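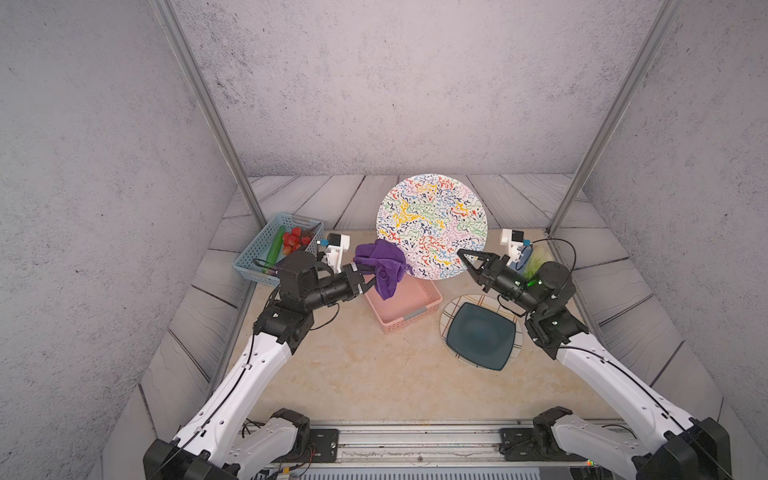 Clearing a table after a shared lunch takes two baskets and one cloth. The method below works for a small table with one large serving plate on it, and you can scale it up if you have more dishes.

## What you need

- Two plastic baskets in different colors. Ours are pink and light blue.
- A cloth or small towel. Purple hides stains well.
- A sink with warm water and dish soap
- A dry towel for the plate

Decide what each basket is for before you start and stick to it. We use pink for cloths and light blue for small things like cups and spoons. If you have labels, put them on the handle end.

## Clear the table

1. Move both baskets to the sides so the middle of the table is free.
2. Scrape leftovers off the plate into the food bin.
3. Put cups and spoons in the light blue basket. Forks go in with the points down.
4. Stand the plate up at the back while you wipe. Check that the bottom edge won't slide.
5. Wipe from the back toward yourself, then along the edges. Crumbs collect where the top meets the border.
6. Shake the cloth over the bin and drop it in the pink basket.

## Wash and move the plate

Big plates are awkward to carry flat through a doorway. Turn the plate on its edge and hold it firmly by the rim.

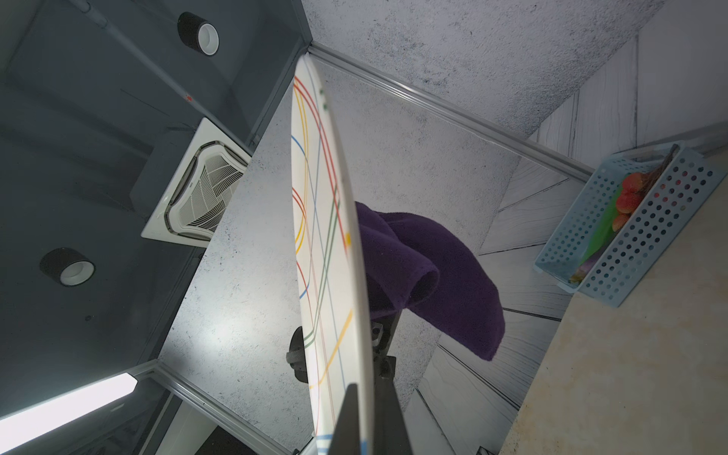
**Mosach Shared Kitchen Team**

The serving plate with the colored lines needs a bit more care than the plain ones. With red, yellow, green and blue all over it, dried sauce is easy to miss. Run your fingertips across the surface after washing — you will feel what you can't see. Use the soft side of the sponge only.

Rinse both faces, dry the rim first, then dry the middle. Don't stack anything on top of it. It goes upright in the Titotov rack, in the wide slot at the end.

## Cloths

Hang a used cloth until it is dry before it goes in the wash. A towel left folded over on itself stays damp in the fold, so open it out fully. We run a load when there are 4 cloths waiting. Wash them separately from the aprons and skip the fabric softener.

Clean cloths go on the second shelf in the Bukhari room, folded in thirds. If the shelf is down to 3, tell Junaid Chaudhry and he will order more.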